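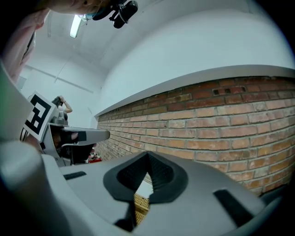 Ground floor and stairs: room-by-room safety checklist, with comments

Premises: Plitska guest house, ground floor, stairs and rear yard
Managed by: Turketo
Completed by: Genowefa Szulc
Reviewed by: Maëlle Melnyk
Period: August
Record kept in: Rukument, under Premises / Periodic

Ratings used: S = satisfactory. A = action needed, guests may remain. U = unsafe, take out of use until corrected. N = not checked, with reason.

1. Escape routes

1.1 Front door opens from inside without a key. S
Thumb-turn stiff but works. Lubricate with graphite, not oil.

1.2 Rear door opens fully. A
The door catches on the mat when pushed past half way. Mat to be replaced with a thinner one or moved outside. Until then it is to be rolled up at night.

1.3 Passage to rear door clear over its full width. A
Folded pushchair behind the door at the start of the visit. Moved during the visit. The same comment appears in the previous sheet. A hook has been suggested twice and should now be fitted.

1.4 Stair treads, nosings and handrail secure. S
Slight movement in the lowest baluster. Does not affect the rail.

1.5 Exit signs visible from each room door. S

2. Fire detection and fire-fighting

2.1 Smoke alarms sound on test and are heard in all bedrooms with doors closed. S
Tested at 10.30 after guests had been told. The top bedroom is the quietest point. Audible there with the radio on at normal speaking volume.

2.2 Heat alarm in kitchen sounds on test. S

2.3 Alarm heads free of paint, tape and dust covers. A
Dust cover found on the landing head, left from the ceiling work. Removed, head retested, now sounding. Contractors should sign to say covers are off before they leave. Add this line to the permit form.

2.4 Extinguishers on brackets, gauge in the green, pin and tag in place. A
The 2 kg powder unit by the kitchen door has a missing tag. Gauge reads correctly. Service firm to be asked to confirm the last service and fit a new tag.

2.5 Fire blanket in reach of the hob but not above it. S
Pull tabs face down and hang free.

2.6 Self-closing doors close onto the latch from any position. A
Kitchen door stops short of the latch when released from a narrow opening. Closer to be adjusted by one turn and checked again. Wedges are not to be used, including when trays are being carried.

3. Electrical

3.1 Sockets and switches undamaged, no signs of heat. S

3.2 Test button on the residual current device trips the supply and resets. S
Clock on the oven needs resetting afterwards. This is the usual reason it shows the wrong time.

3.3 Extension leads not joined to one another. A
One lead plugged into another behind the television. Separated. A longer single lead is to be bought, or the television moved to the chimney side where there is a double socket. 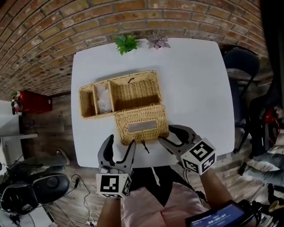

The second lead has a worn outer sheath near the plug and should not go back into use elsewhere in the building. It has been cut and put with the scrap. Replacement leads are to be entered in Rukument with the place where they are used, so that a lead which moves from room to room can be noticed.

3.4 Portable appliances labelled with next test date. A
Kettle and toaster in date. Label on the hairdryer cannot be read. Treat as untested.

3.5 Light fittings fixed and lamps of the correct rating. S

4. Water

4.1 Hot water at the basin furthest from the cylinder reaches the set temperature in the time allowed. S
Reading entered in the water log.

4.2 Little-used outlets run weekly. A
The outside tap and the downstairs shower are to be run for 2 minutes each. Log entries for the shower are complete. None for the outside tap. If it has been run and not written down, it counts as not run.

4.3 Shower head and hose descaled. S

4.4 Stopcock turns freely and its position is marked. S
Meter read 1,391 at the time of the visit. Compare with the next reading taken with the house unoccupied overnight. The cistern in the ground floor toilet was heard to refill without being used, and a slow leak past the washer is likely.

4.5 Cylinder cupboard free of stored items. A
Spare bedding on the pipework. Move to the linen shelf.

5. Shared sitting and breakfast areas

5.1 Furniture stable and free of sharp edges. S

5.2 Floor surfaces even and dry at the time of the visit. S

5.3 Window restrictors fitted and holding. S
Tested by hand pressure only. The key is held by Turketo and is not left in the room.

5.4 Rugs flat or fitted with grip underlay. A
Corner lifting at the doorway between the two areas. Underlay has crept towards the wall. Trim and relay. 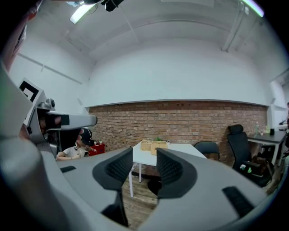
5.5 Surfaces used for food can be kept clean. S
Cloths are to be changed after each breakfast sitting and the spray bottles labelled with contents and dilution. The bottle under the sink had no label and was emptied. A light-coloured surface, like the white table, makes spills easier to find, but staff should still wipe up to and round the edges, where crumbs collect first. Use the food-safe spray only. The glass cleaner kept next to it is not suitable, and the two are to be stored on separate shelves.

5.6 Allergen sheet on display and matches the menu. A
The almond cake bought in from the Guimarães supplier is on the menu but not on the sheet. Withdrawn from breakfast until the sheet is reprinted. Ask the supplier for the full ingredient list in English and file both versions.

5.7 Fridge temperature recorded at opening and closing. A
Opening readings complete. 9 closing readings missing. The evening shift says the sheet was kept in the office. Fix it to the fridge door.

6. Rear yard

6.1 Surface free of trip hazards. A
Loose slab beside the drain. Coned off. Lift, re-bed and check the fall, as water is standing against the wall on that side.

6.2 Bins closed and away from windows and doors. S

6.3 Outside lighting works on the sensor. N
Visit made in daylight. To be checked by the evening shift and entered by them.

6.4 Gate opens in the direction of escape. S
Drop bolt bent but free to lift.

Items rated U: none.

Items carried over from the previous sheet: 1.3, 3.4, 4.5.

Reviewer's comments (M. Melnyk)

2.6 is to be done first, before the slab. The kitchen door is the only fire door between the hob and the stairs. If one turn on the closer does not bring it onto the latch, check the hinges before turning it further - last time the trouble was a loose top hinge.

I do not agree with S at 1.4. A moving baluster on a stair used by children is an A. Changed in Rukument.

2.4: the extinguisher may stay on its bracket while the service firm is asked. If they have no record of the service, replace it.

3.4: hairdryer to the office, not back to the bedroom drawer.

6.3: still outstanding at time of review. Evening shift reminded.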